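What the Drink People Want Me to Believe in January

7 January 2021

Every year in the first week of January my inbox fills up with drinks. Drinks that will clean me out, drinks that will wake me up, drinks that will calm me down after the ones that woke me up. I don't remember signing up for any of it. I bought a bag of coffee beans online once, a long time ago, and I suppose that was enough to get me put on a list somewhere under "thirsty."

This year's winner is a powder called Flitard. You stir a scoop of it into a glass of water in the morning and it gives you "up to 530 minutes of clean focus." I would love to know how they got that number. Did they have people sit at desks and shout when they stopped being focused? What is dirty focus, and have I been having it? The email has a little star next to the claim, and the star leads to a line at the bottom in pale gray type that says results vary. Well, yes. So do mine, on tap water.

I wrote to them and asked. I got a cheerful reply in under an hour thanking me for my interest in wellness, with a discount code. I wrote back to say I wasn't after a discount, I was after the study. I haven't heard anything since, and the discount code ran out on New Year's Eve.

I should say that I'm not against caffeine. I drink coffee in the morning and again after lunch, and on deadline weeks in December I drink whatever is cold and has a pull tab. What I don't like is being told that a habit is a health plan. A person who has a soda with lunch and enjoys it is being straight with herself. A person who pays three times as much for the same bubbles with a leaf drawn on the side has been sold something, and I say that as somebody with two of those leaf cans in the door of the fridge right now.

The ingredients are where I usually start. I read labels standing in the aisle, holding people up. Turn the can around, skip the mountain and the lightning bolt, and go to the small print. There's water, then a sugar or a thing standing in for sugar, then an acid, then caffeine, then a string of vitamins that most people get from breakfast. After that come the fancy items, and this is the part that bothers me, as they are often lumped together as a "blend." You get the weight of the whole blend and no clue how much of each thing is in it. It could be nearly all of the cheap one. A bakery that sold me a "cake blend" would get some questions. 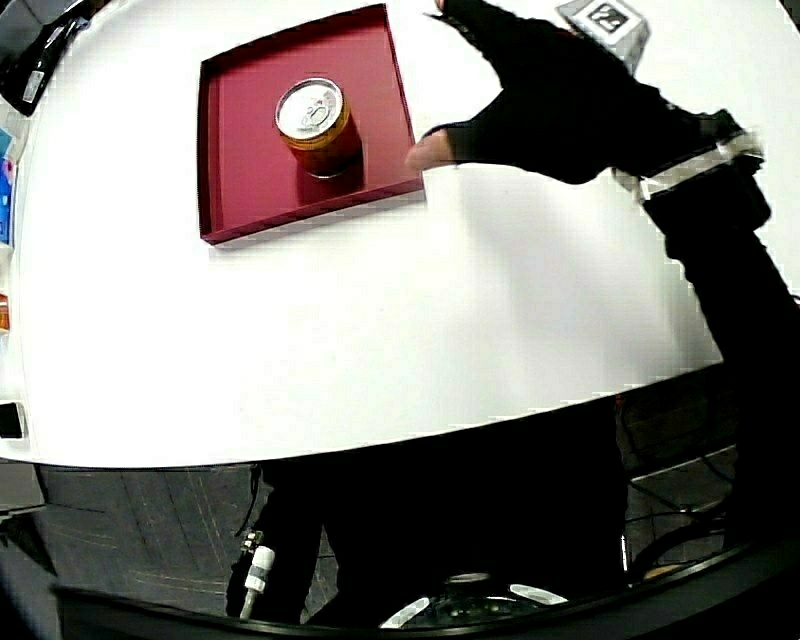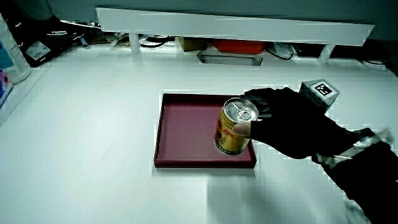
Then there is the serving size. I had a bottle from Yang, the tea company with the nice green caps, and the front said 100 calories in big round letters. The bottle held 500 milliliters. The back said two servings. Has anyone, ever, drunk half a bottle of sweet tea, screwed the cap on and put the rest away for tomorrow? I have a sister-in-law who cuts a single cookie in four and even she finishes the bottle. The front of the package and the back of the package were written by people who have never met.

I know how the defense goes. It's all there on the label if you look, adults can multiply by two, and so on. Fine. But if it's all so plain, why is the bigger number never the one in big round letters?

The tracking app was supposed to help me with this. I put Caria on my phone in December on the advice of a coworker who had lost some weight and gotten a little preachy about it. You log what you drink and it gives you a score for the day. My first full day I scored 152, and I felt pretty good about that until I tried to find out what it was out of. The help page says the score is "personal to you and has no upper limit." A score with no top is just a number. I logged a glass of milk and it went up. I logged a second cup of coffee and it went up again, by more. I deleted the coffee and it stayed where it was.

After a week it began to send me reminders. "Your body is asking for water!" My body was asleep. It was a quarter to six in the morning. And then, right under the reminder, an ad for flavored water pods, which I could order without leaving the app. So that's how it makes its money, and I feel a bit slow for not having seen it on the first day.

To be fair to Caria, it did make me write things down, and writing things down was useful. I found out that I drink a lot less in the afternoon than I thought and a lot more juice than I thought. But I've been doing the same thing on the back of an envelope since I deleted the app, and the envelope hasn't tried to sell me any pods.

A reader (hello) asked last month what I think of the vending machines at Irkia, the new gym by the bus depot, where everything is sorted into "before," "during" and "after." I went and had a look through the glass. The "before" row and the "after" row had the same lemon drink in them. Same flavor, same can, different shelf. Maybe there's a reason. I asked at the desk and was told that it "works both ways," and I've been thinking about it since — mostly while doing the dishes.

As for what I'm doing this January, it's dull. Water with meals. Coffee until two in the afternoon, then none, though I broke that one yesterday. Juice on weekends, in the small glasses that came from my grandmother's house and hold about three swallows. No powders. If I want something sweet and fizzy I'll have it and I won't write down that it was for my focus.

I still have one unopened sachet of Flitard — they put a free sample in with an order of socks, of all things. I might try it on a morning when I have a lot of filing to do, with a kitchen timer next to me, and see how far through the 530 minutes I get before I start looking out of the window. If anyone has already done this, tell me in the comments, and please say what you had for breakfast.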